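4.2 How people talk about the worktop

We had not meant to write a whole section on worktops. When we drew up our questions for the household interviews, the kitchen was to be treated as one room among several, and the worktop came into it only as the place where the kettle lives. But when we sat down with the transcripts it was plain that people had gone back to this one surface again and again, often when they had been asked something quite different, and it seemed only fair to follow them there. We asked about heating bills and were told about crumbs. We asked about visitors and heard, at length and with some feeling, about post.

The households in this part of the study all live on the Valtunon estate, in homes of much the same plan, with a narrow kitchen to the back and a single run of worktop under the window. Fifteen of them agreed to a long interview, and most of these were held in the kitchen itself, with tea. We have also drawn on the 345 diary entries which the same households kept for us through October, some of them no more than a line ("cleared the side, lasted until lunch") and some of them running to several pages. The diaries are a joy to read and we are conscious that a paper like this one can only give a small taste of them.

Three ways of talking about the worktop came up so often that we have used them to order what follows. They overlap a good deal, and a single person might well move through all of them in the time it takes to drink a cup of tea.

The first is the worktop as a place of work. People who spoke in this way tended to be those who cooked most days, and they talked about length and reach, about where the chopping is done and where the hot things go. They were also the most likely to have firm views on what the surface is made of. Wood was well liked, even by those who did not have it, and was spoken of as something one looks after, a bit like a pet or a garden. One woman oils hers every spring and told us she would be ashamed to let it go. A man in the next street had taken his wooden top out and put in a hard pale one, and although he said twice that he did not regret it, he had kept a length of the old one in the shed.

The second way of talking treats the worktop as a kind of landing place. Things arrive there on their way to somewhere else - keys, letters, a school jumper, a single battery of unknown condition - and then, very often, they stay. Earlier writing on clutter has tended to treat this as a failure of storage, and we do not want to say that storage does not matter, for in kitchens this small it plainly does. All the same, several of the households with a good deal of cupboard room told us exactly the same stories as those with hardly any. What seemed to count was whether a thing still had something to be done about it. A letter that had been answered went into a drawer. A letter that had not been answered stayed by the bread bin, where it could be seen, and where it could reproach everyone equally.

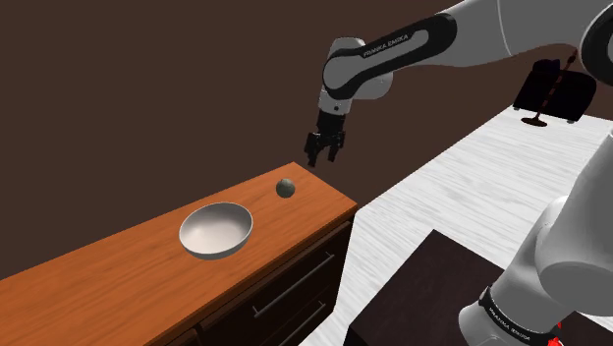

Figure 6. Objects and reach at the wooden counter.

It is worth pausing on that word "seen", which appears in the diaries far more than we had expected. To leave a thing on the side is to leave it where another person in the home will come across it, and a great deal of family business is settled in this quiet way. A form waiting for a signature is put beside the kettle and found later with the signature on it. A lunchbox that has not been emptied is moved a little closer to the sink each evening until its owner takes the hint. One teenager, who was generous enough to keep her own diary alongside her mother's, described the worktop as "where Mum leaves me messages without any words in". Her mother, writing on the same evening, had noted only that she had put some things out.

The far end of the run, away from the cooker, came in for special mention. In almost every home it had its own character and often its own name: the dump, the office, the bit by the wall. It was the last part to be cleared when guests were coming and the first to fill up again once they had left. Those who lived alone were no different in this from the larger families, although they were rather more forgiving of themselves.

The third way of talking is harder to describe and we are still not quite sure that we have it right. For some people the bare worktop was a thing to be enjoyed for its own sake, usually late in the evening, when the washing-up was done and the lights were about to go off. Six of the diaries have entries of this sort. They are short and rather tender, and they read quite differently from the entries around them. One simply says "all clear, stood there a minute". We had asked nobody to write about pleasure, and it may be that our wording, with all its talk of tasks and routines, made it harder for others to mention it.

These findings sit fairly comfortably beside the Anis study of hallways, in which coats and shoes were shown to do much the same sort of quiet talking between members of a household. They are less easy to square with the Ziółkowski survey, where people were asked to rate the tidiness of each room and gave their kitchens low marks throughout. Our own view is that a rating catches how a person feels about being asked, and that the same person, given a month and a notebook, may have kinder things to say. The Vusell kitchens, to which we turn in the next section, have a table in the middle of the room as well as a worktop along the wall, and so give us some chance of finding out how much of all this belongs to the worktop itself and how much would settle on any flat surface within reach of the door.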